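FOR IMMEDIATE RELEASE

Flostance Bench Staff Ask for Written Terms Before Gistero Goes Any Further

LOZANO, March. The employee association at Flostance's Lozano returns center today called on the company to put its promises about the Gistero automation project in writing before the project moves past its trial stage.

Flostance takes back small electrical goods from stores, checks them, and sends the good ones out again. The checking is done by hand at long benches. Under Gistero, which the company runs with its supplier Bukidier, bench staff spend part of each shift doing their usual handling with a hand-held gripper. Their movements are recorded and used to train a robot arm that is meant to take over some of the same work. 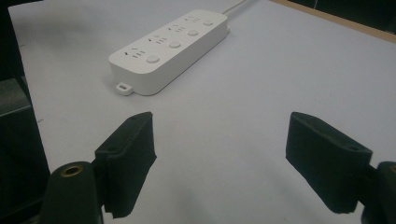 Bench work at Lozano: a hand-held gripper and a power strip with four outlets, each with its own button.

The company has told staff that the arm will take "the boring part" of the job. The association would like to know which part that is. Picking up a power strip is easy. Deciding whether a button feels wrong, or whether a cord has been bent too many times near the plug, takes experience, and the trial has not shown that the arm can do it. By the company's own count, 1,549 handling runs have been recorded so far. Staff have been given no figure for how many of those the arm can repeat without help.

Meanwhile the work at the bench has changed already. A turn with the gripper lasts 50 minutes. It is slower than using fingers, and the daily target for checked items was not lowered when the trial began. Of the 20 people on the bench team, almost all have raised sore wrists or missed targets with their shift lead. Five have asked to be taken off gripper duty and are still waiting for an answer. 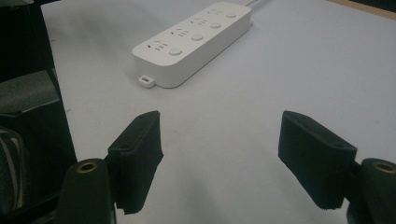
The association does not oppose new equipment. Members remember when the lift tables came in, and would not want to go back to bending over pallets. Those tables came with training and a clear statement of who would use them. Gistero came with a slide show and a tray of sandwiches.

Flostance has said no jobs will be lost "as a direct result" of the project. The association considers that wording too loose to rely on. A position left empty when someone retires is also a job gone, and so is a skilled checker moved to loading cartons at a lower rate.

The association is asking for the following:

A lower daily target for anyone on gripper duty, starting now.
The right to decline gripper duty without a mark on the record.
Trial results shared with staff at the same time as they go to Bukidier.
A written guarantee on pay grade for everyone whose handling has been recorded.

A meeting with site management has been requested. Until it takes place, members will continue to take their gripper turns as scheduled.

About the association: The Flostance Employee Association, Lozano, represents bench, packing and loading staff at the returns center. Press inquiries may be left at the site's front desk until 4 p.m.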